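Jadeseck twin gripper kit: assembly and first use at home

The Jadeseck is a pair of hand-held grippers sold as parts, intended for people who want to record manipulation tasks for a robot arm without owning the arm yet. I paid 198 for the set and assembled it on a kitchen table. My eventual target is a two-arm bench build at the Poltovham shared workshop.

Assembly took most of a Sunday. The printed shells needed light filing at the screw bosses. The finger linkage went together without trouble, but the manual covers it in one drawing, and the left and right spacers differ by a washer. Sort them first. Each gripper carries a marker cube for tracking; mine seated squarely after I retightened the base screws.

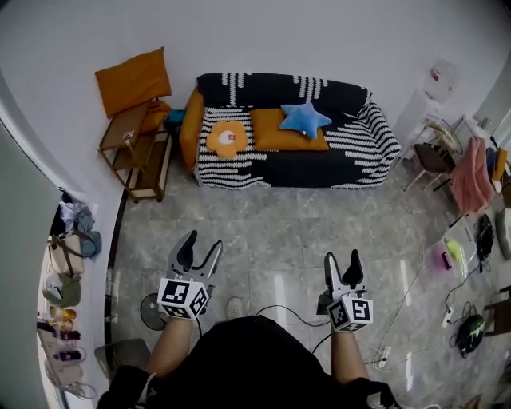
Both grippers in hand, living room floor, cables led off to the right.

Cables are the main weakness. The kit is wired, and the leads stay on the floor wherever you work. They are long enough for a small room, stiff enough to pull at the wrist when you turn. I would pay extra for softer ones. Strain relief at the grip is adequate.

For a test task I used sofa cushions. Soft goods are a fair trial of the fingers, as fabric folds, slides and hides the contact point. The trigger has 6 mm of free travel before the fingers move, which makes a light pinch hard to repeat.

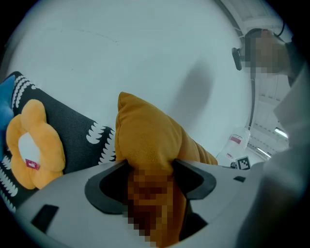 Fleece gives the pads plenty to hold. Smooth cotton slipped more often, and a strip of Olaniyan grip tape on each finger improved it. Over 40 recorded grasps the linkage developed slight play on the left side, cured with a quarter turn on the pivot nut. Thread lock should be in the box.

The software is plain and stable. Calibration has to be repeated after each power cycle. Jadeseck rates the pivots for more than 1000 cycles, a figure I have not reached.

Recommended for a home build if you own a file and some patience. Spare fingers are sold separately.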